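Tsikata Folding Trestle Table, White Top

Sold by Ivico Prunambridge. Item 813. In stock, ships from the Grovudow warehouse or pick up at the counter.

Good plain work table. White top, folding steel legs, carry handle on the long side. Buy one or buy a pair and push them together.
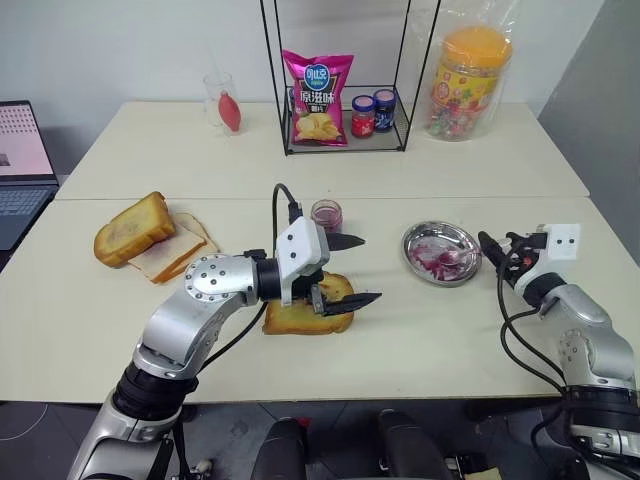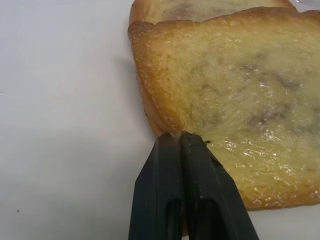
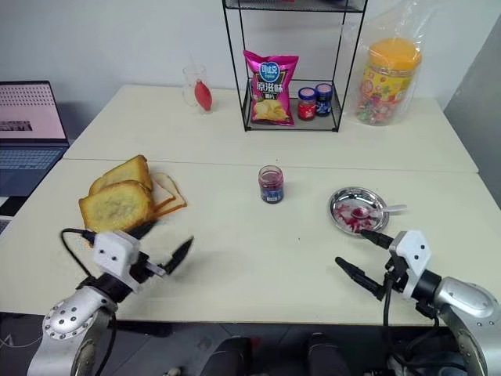

White tops, food out. Breakfast and sandwich prep.

What you get
One table, legs attached. Bag of rubber feet (spares). Joining clips are NOT in the box, order those seperately, see below.

Top
Smooth white, wipes down. Slight texture under your hand, not enough to trap crumbs. Edges rounded. No center seam on the standard model. The suitcase model does have a seam, different page.

Legs
Powder coated steel, gray. Fold flat under the top. Locking ring on each pair, slide it down till it clicks. If it doesn't click, it isn't locked. Check both ends before you load it.

Height
Standard or counter height. Pick at checkout. Counter height is the one most caterers go for, saves your back. Two tables at different heights will not clip together, we get asked this every week.

Size and weight
Two people to carry the long one. One person can manage the short one, using the handle. Full measurements are on the spec sheet, ask at the counter or email and Natsumi will send it over.

Cleaning
Warm water, dish soap, soft cloth. Dry it after. No scouring pads, they dull the finish and you can't get it back. Turmeric, beet juice and berry jam will stain if left overnight so get to them early. Baking soda paste takes out most of it. Don't cut on it. Use a board. Hot pans need a trivet, same as any table.

Storage
Stand on the long edge or stack flat, up to 14 high. Put a sheet of cardboard between the tops or they scuff. Keep out of direct sun, white tops yellow after a summer or two on a patio.

Joining clips
Sold in packs of 2. One pack joins two tables end to end. Metal, screw tight by hand. Clips from the older table (the one with the brown edge) do not fit this one. Sorry.

Other parts
Rubber feet, set of four
Locking ring
Carry strap
Fitted cover, white or black, short table only until June

Delivery
Prunambridge and nearby, our own van. Everywhere else by freight, curbside, so have somebody there to help lift. Orders for the holidays need to be in by 4th December. After that we'll try but no promises.

Returns
Unused, in the box, with the feet. Scratched tops we can't take back. If it arrives damaged take a photo before the driver leaves and send it to Dwynwen Hopkin in returns.

From buyers

"Had nearly a year of Saturday bake sales out of mine. One foot lost, otherwise fine." Mawuli Ofori

"Box was heavier then I expected. Table is solid. Wish the clips came with it." Abdul-Rahman Essien

"Bought the counter height by mistake and kept it." Ebenezer Essien

Bulk orders
Schools, churches, halls, call the counter for a price. Allow extra time for counter height, we hold fewer of those.

See also: Tsikata suitcase table, Tsikata bench, table trolley (holds the long table only)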